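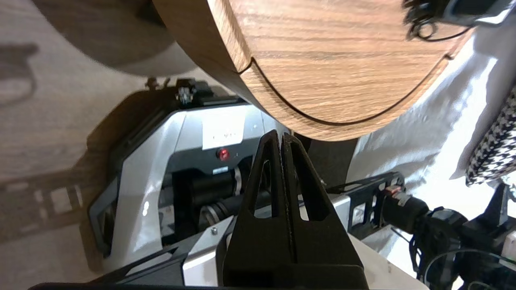 Planhalten von Wassersteinen: Stand nach dem Winter

03.04.2021

Der Zarus 4000 liegt jetzt lange genug neben der Spüle, um etwas zu seiner Abnutzung sagen zu können. Es handelt sich um einen keramisch gebundenen Stein, Splash-and-go, also ohne Wässern. Ich benutze ihn als Abschluss für Kochmesser aus rostträgem Stahl und für ein kleines Officemesser aus Kohlenstoffstahl. Grobe Arbeiten laufen weiterhin über den Okach, der deutlich weicher gebunden ist und entsprechend schneller hohl wird.

Hohl heißt: Ein Haarlineal, längs aufgelegt, zeigt in der Mitte einen Lichtspalt. Beim Okach ist dieser Spalt nach zwei Messern mit bloßem Auge zu sehen. Beim Zarus brauche ich Gegenlicht. Gemessen habe ich mit Fühlerlehre, das kleinste Blatt ging beim letzten Mal gerade nicht darunter.

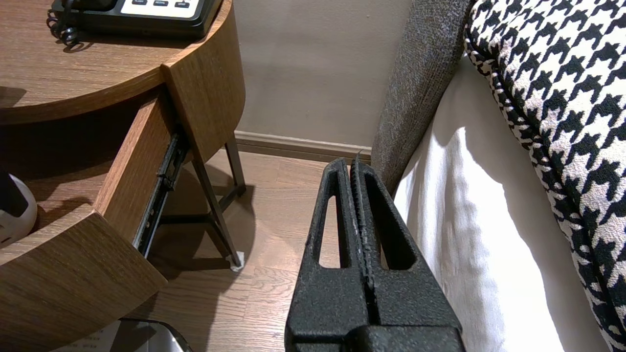 Runder Nachttisch aus Holz, mittelbraun gemasert

Zum Abrichten verwende ich die Diamantplatte von Geson. Sie wiegt 276 Gramm und ist damit leichter als meine alte, was ich zunächst für einen Nachteil hielt. Druck ist beim Abrichten aber ohnehin unerwünscht. Die Platte wird unter fließendem Wasser flach geführt, in Achten oder diagonal, und der Stein vorher mit Bleistift schraffiert. Wenn alle Striche weg sind, ist die Fläche plan. Danach die Kanten brechen, etwa im halben rechten Winkel, mit wenigen Zügen pro Seite. Ungebrochene Kanten platzen beim Zarus aus, die Krümel landen im Schleifschlamm und machen Riefen in die Fase.

Trockenes Schleifpapier auf Glas geht auch, verbraucht sich aber schnell. Bei feinen Steinen bleibt außerdem loses Korn in der Oberfläche stecken, das man mit Nagelbürste und Wasser wieder herausholen muss.
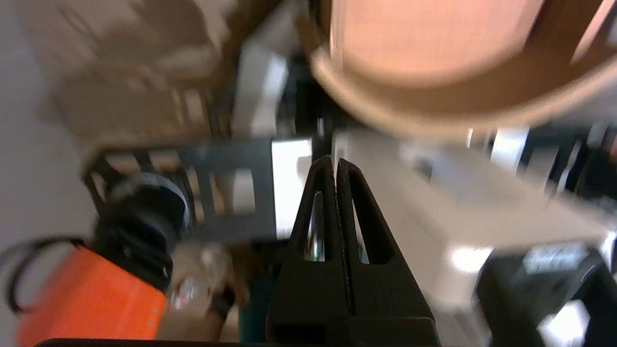
Vorn schwarz der Greifer, links ein gelochter Metallwinkel

Ein Wort zur Haftung. Platte und Stein saugen sich kurz vor dem Ende aneinander fest, besonders bei feinem Korn. Mehr Wasser hilft nur bedingt. Die Geson hat durchgehende Bohrungen, das reduziert den Effekt merklich. Wer eine geschlossene Platte besitzt, schiebt sie seitlich ab und zieht sie auf keinen Fall nach oben weg.

Der Aufwand pro Durchgang liegt beim Zarus bei ein paar Minuten, beim Okach waren es zuletzt mehr als 10. Das lag an mir: Seit September hatte ich ihn nicht mehr abgerichtet und fast nur in der Mitte benutzt. Inzwischen drehe ich den Stein nach jedem Messer um und arbeite bewusst bis in die Ecken. 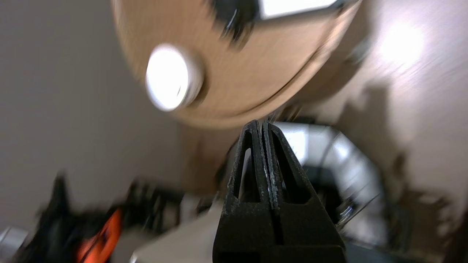
Runde Holzscheibe, hellbraun, darunter die Fingerspitzen des Greifers

Den Halter von Hyvönen kann ich für abgerichtete Steine nur eingeschränkt empfehlen. Die Backen greifen hoch, und sobald der Stein dünner wird, streift die Klinge bei flachem Winkel am Gummi. Ein feuchtes Tuch auf dem Brett tut es auch. Gelagert wird stehend, an der Luft, abseits der Heizung. Magnesiagebundene Steine habe ich keine, dazu kann ich nichts sagen.

Offen ist noch, ob sich für den Okach ein separater grober Abrichtstein lohnt, damit die Diamantplatte nicht so schnell stumpf wird. Messwerte dazu trage ich nach, sobald ich einen hier habe.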